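The Rosenthal plant in Flalldale shut down for four days in June after attackers locked the computers that run its ordering and shipping. Last Sunday the company let customers and a few reporters in to see what had changed. Plitero, the security firm hired after the attack, sent two people to answer questions.

Rosenthal makes paper goods for cafes and bakeries. The tour started at 10 a.m. in the shipping office, where the labels are printed. During the outage, staff wrote them by hand from old invoices. A binder of those invoices now stays on the shelf – it is updated every week. 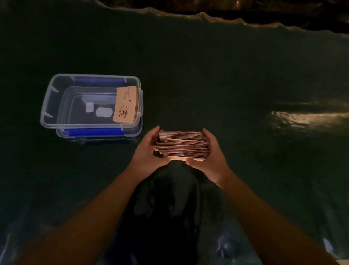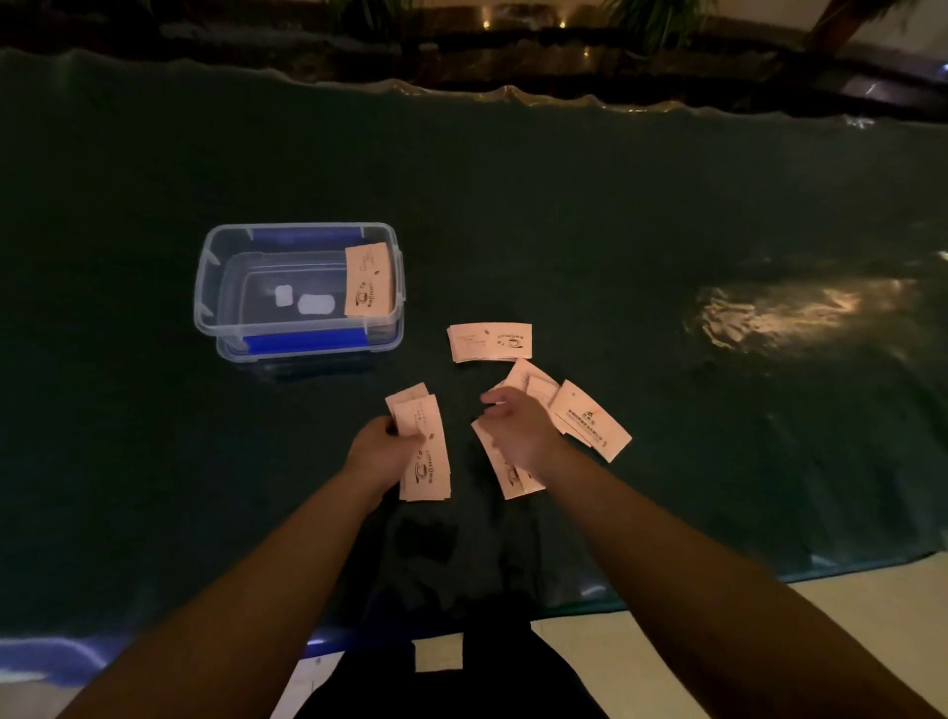

**By Waraporn Kaewmanee**
Flalldale

The server room was the shortest stop. We looked in from the doorway while Imelda Yap, the plant manager, went over the timeline. The first locked screen showed up on the night shift. By morning 60 computers were off the network. The company did not pay, she said, and she would not give the amount demanded.

Backups are now kept at a second site in Pamum and tested every month. Office accounts and machine controls run on separate networks. Plitero said the attackers got in through an old remote login that should have been closed.

A cafe owner asked if customer bank details had been taken. Yap said the review found no sign of it, but two parts of the review are still open. Results will go to customers by mail.

The tour ended at noon. Parking is behind the building, and the front gate stays locked on weekends.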